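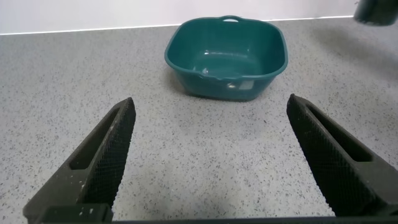

Re: [kitchens] Washing up without a dishwasher

From: Dale MacLeod
To: the kitchens list

Dale MacLeod again, with a long answer to a short question. The original message, for anyone reading in digest form:

> We're moving into the upstairs flat in Warnamport in January and
> the kitchen has one big shallow sink and no dishwasher. My aunt
> swears by a separate plastic bowl for the dishes. Is it worth the
> counter space or will it just be in the way? Also, does the color
> matter? Everything I see in the stores is white or gray.
> - Pelletier

Oh, get the bowl! Your aunt is right and I'm so glad somebody finally brought this up. I grew up with one, went without for years, and when I went back to it I couldn't believe I'd been filling a whole sink every night just to wash two plates and a saucepan.

Mine is the teal green one, squarish with rounded corners, and I love it more than a person should love a piece of plastic. The square shape is what I'd look for first. Plates stand up along a straight side, and you can lay a cutting board across the top to drain (not a heavy one). I had a round bowl before and the dinner plates always slid down flat in a stack, so I was forever fishing around for the bottom one.

Second thing, get one with a handle you can put your fingers through. Mine has an oval opening at the rim, and I carry the bowl out to the back step with the potato water in it, or hang it on a hook when we have people over and I want the counter back.

As for color, I think it does matter a little. My counter is light gray with dark flecks all over, which is wonderful for hiding crumbs and terrible for finding anything small and pale. The white bowl I had from Doviria just vanished on it. With the teal I can see at a glance whether there's a teaspoon still at the bottom, and it cheers up the whole corner.

On the counter space: measure your sink before you buy. If the bowl fits inside, you lose nothing, and you can still tip out a half-drunk coffee down the side. Mine holds 8 quarts filled almost to the rim, but I never fill it that far. If you fill it at the counter, put a folded towel under it.

Lemasico has a housewares shelf at the back, past the paint, and they had a few colors last time I went. Take your plate with you and try it in the bowl. I did, and the cashier was very nice about it.

Tell us which one you end up with!

Dale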